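Bratu hand gripper kit, bench review, shoe sorting
July 17, 2018

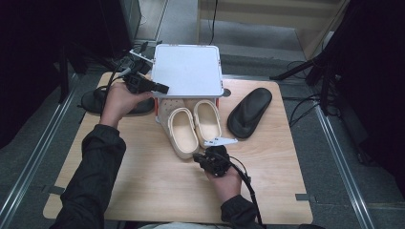

Clogs and white box, one gripper in each hand.

Kit is the two-gripper set from Bratu, on trial through Fludham. The quote is $2712 for the pair with cables, and we have it for 19 more days. Dalia project wants to know if it will do for recording footwear handling, so I stayed with shoes all morning.

Setup took 4 minutes once the software was on. Last time, in April with the Bidell set, it was most of an afternoon.

Notes so far:

Clogs are the easy case. The foam gives a little and the small fingers hold on the rim at the heel. Holes in the upper are no trouble.

Flat black sandal sole is harder. It lies too close to the tabletop and I have to tip it up at one end first. Thinner fingertips might help — ask Fludham if they sell them.

Black slipper at the left side of the table: the gripper body hides it from me when I reach to the back corner. Move it forward for the next set.

Cables are my main complaint. They run back past the wrist and pull when I turn the hand over. Bratu lists a 90 degree connector as an extra. It should be in the box at this price.

Grip force feels the same left and right. Have not checked it with the gauge.

To do: repeat with the sole only, then write to Fludham about fingertips and the connector.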